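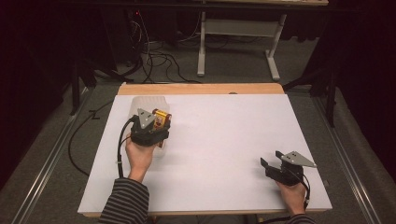
밝은 나무 테이블과 그 위에 올린 흰색 대형 보드

Verex 접이식 작업 테이블, 겨울 한 번 나고 쓰는 후기

작성일 2025년 5월 8일

작년 12월에 들였으니 이제 쓸 만큼 썼다 싶어서 후기를 남깁니다. 결론부터 말하면 정말 마음에 들어요! 원래는 식탁에서 종이 자르고 풀칠하고 소포 싸고 다 했는데, 저녁때마다 치우는 게 일이라 결국 작은방에 작업용 테이블을 따로 놓기로 했습니다. 후보는 Droka 것과 Verex 것 두 개였고요. Droka는 서랍이 달려 있어서 끝까지 고민했는데, 접었을 때 두께가 마음에 걸려서 Verex로 갔습니다.

배송은 5일 걸렸습니다. 상자가 생각보다 납작해서 현관에서 방까지 혼자 끌고 들어갔어요. 조립이랄 것도 별로 없습니다. 다리 펴서 딸깍 소리 날 때까지 밀고, 가로대 하나 끼우고, 나사 조이면 끝. 설명서를 펴 놓고 천천히 했는데도 40분이 안 걸렸고, 그중 절반은 육각렌치를 찾는 시간이었습니다(포장재 사이에 끼어 있더라고요).

높이는 77cm입니다. 보통 책상보다 살짝 높은데 저는 이게 제일 좋았어요. 서서 재단할 때 허리를 덜 숙이게 되고, 앉아서 할 때는 의자만 한 칸 올리면 딱 맞습니다. 다만 키가 작은 분이 앉아서 오래 쓰실 거면 발받침이 필요할 수 있어요. 매장에 있으면 꼭 한 번 앉아 보시길.

흔들림 얘기를 안 할 수가 없는데요, 접이식이라 각오를 단단히 했거든요. 그런데 칼질하고 롤러 밀고 팔꿈치로 체중을 실어도 삐걱거리지 않습니다. 재봉틀을 올리면 빠른 속도에서 미세하게 떨림이 있긴 해요. 다리 밑에 얇은 고무 패드를 붙였더니 많이 잡혔습니다. 무게는 19kg이라 가볍다고는 못 하겠네요. 매일 접었다 폈다 하실 분에게는 좀 버거울 것 같고, 저처럼 손님 올 때나 접는 정도면 괜찮습니다.

상판은 무늬가 은은하고 색이 밝아서 방이 환해 보입니다. 대신 마감이 얇은 편인지 자국이 잘 남아요. 첫 주에 가위 끝으로 콕 찍어 놓고 얼마나 속상했는지... 그 뒤로는 큰 흰색 보드를 깔고 씁니다. 무광으로 고르세요. 유광도 써 봤는데 스탠드 불빛이 그대로 반사돼서 눈이 금방 피곤해졌어요. 흰 바탕이라 작은 부품이나 실밥이 바로 보이는 것도 좋고요. 보드는 상판보다 조금 작게 맞추는 걸 추천합니다. 딱 맞게 자르면 들어 올릴 때 손가락 넣을 데가 없습니다.

같이 산 Kļaviņa 목재용 오일도 잠깐 얘기하자면, 이건 상판 모서리에만 발라 봤습니다. 냄새가 순하고 색이 거의 안 변해요. 전체에 바를지는 아직 고민 중입니다. 바르실 분은 꼭 안 보이는 뒷면부터 시험해 보세요.

아쉬운 점을 꼽자면 우선 케이블 정리 홀이 없습니다. 스탠드 선이랑 글루건 선이 뒤로 늘어지는데, 저는 집게형 클립을 뒤쪽에 물려서 해결했어요. 그리고 다리 끝 플라스틱 마개가 하나 헐거웠습니다. 문의 넣었더니 새 마개를 보내 주긴 했는데 색이 미묘하게 달라요. 바닥 쪽이라 티는 안 나지만 그래도 좀.

공방 느낌 나는 묵직한 걸 원하시면 Tondalton 쪽 고정형을 보시는 게 나을 거예요. 가격대도 크기도 한참 위지만요. 방 하나를 작업실 겸 손님방으로 써야 하는 저 같은 사람한테는 Verex가 훨씬 잘 맞습니다. 요즘은 일 없는 날에도 괜히 가서 앉아 있게 돼요. 상판 폭이 한 치수 큰 것도 있던데, 벽 길이가 되시는 분은 큰 걸로 가세요. 저는 줄자를 다시 대 봐도 도저히 안 들어가서 포기했습니다.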